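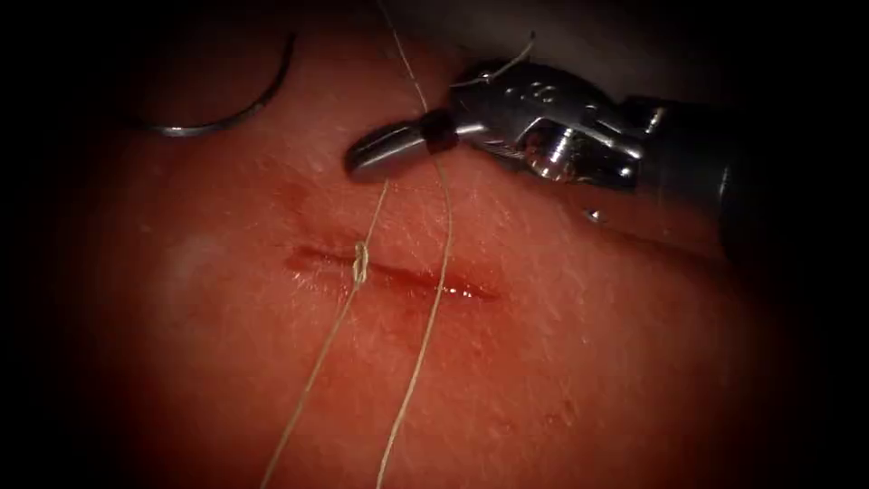 One knot tied on the practice pad, with the needle resting up to the left.

Can a machine do the mending yet? It's a question we keep coming back to at Floltdale, usually with a basket of odd socks close by, and stitching is the chore I'm fondest of — my own hems are nothing to boast about, I'm afraid. Do have a good long look at the thread in these two before you move on to the Hilto pages, where it's all folding and shelf stacking.

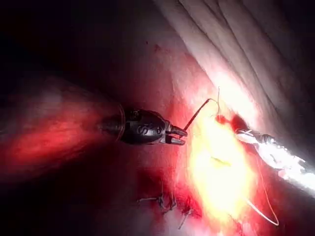
Three finished stitches at the bottom, and a curved needle at the jaws above them.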